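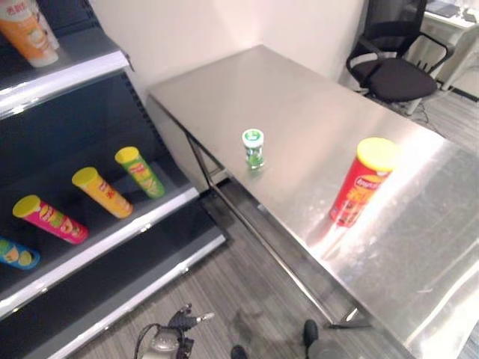
Home Garden Log Tools Seed List About

Garden Log > Seed Starting > Leeks

Leeks from seed, second attempt

February 4, 2018

Last year's leeks were thin. The best of them reached the width of a thumb, and most were closer to a pencil. I blamed the bed at first and sent a soil sample to Halstead, where the lab found plenty of phosphorus and a pH that leeks should tolerate without complaint. That left the timing and the seedlings, both of which were my doing.

I sowed in April, which is late for a long-season leek in this climate. The packet for Plidov, the variety I grow, gives 91 days from transplant to harvest. Mine went into the ground in the middle of June, at the same time as the beans, and by the date they should have been sizing up the days were already short. This year the seed was sown on the last weekend of January. The target for transplanting is the first half of May.

The container matters as much as the date. I used to sow into standard cell trays, one seed per cell, and the cells were too shallow. Leek roots go straight down, hit the bottom and start to circle. Marleny Chambi has grown show leeks for longer than I have grown anything, and she sows into open flats four inches deep, thickly, and separates the seedlings at planting time. The roots pull apart with less damage than you would expect if the mix is loose and well watered the night before. I have copied her method with one change, a coarser mix: two parts screened compost, one part perlite, one part coir.

Temperature is the other variable. Leek seed will germinate in cool soil but does so slowly and unevenly. I have the flats on a heat mat run through a Tonden controller, with the probe pushed into the mix at seed depth. The probe should not lie on the mat itself. Placed there it reads the mat, shuts off early, and leaves the mix several degrees cooler than the display says. I lost a week to this in a previous season before checking with a kitchen thermometer. 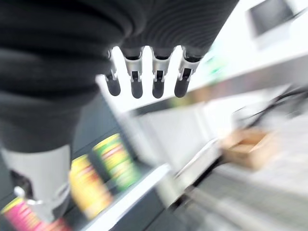

Four fingers, silver at the knuckle, black at the tip.

The mat comes off once the first loops show. After that the seedlings are happier cool — 60 degrees by day is enough — and the light goes down to 3 inches above the tops. I trim the leaves back to four inches whenever they start to flop. Opinions differ on trimming. Nilton Castaño considers it pointless and says that a leaf removed is a leaf the plant has to make again. He may be right about yield. My reason for doing it is that untrimmed seedlings lie down on the wet mix and rot where they touch.

For planting out I intend to use the dibber method: a hole six inches deep, one seedling dropped in, no backfill, and enough water to wash a little soil over the roots. The hole fills itself over the following weeks and blanches the shank. Spacing will be six inches in the row, with 19 inches between rows so that there is soil available for hilling in late summer. Last year I used a foot and there was nothing to hill with.

Remaining work before May is to edge the bed, replace the drip line on the north side, and find out whether the old row cover still has any use left in it. I will post germination results when the flats have finished coming up.

Filed under: alliums, seed starting

Get new posts by email. Enter your address to subscribe. You can unsubscribe at any time.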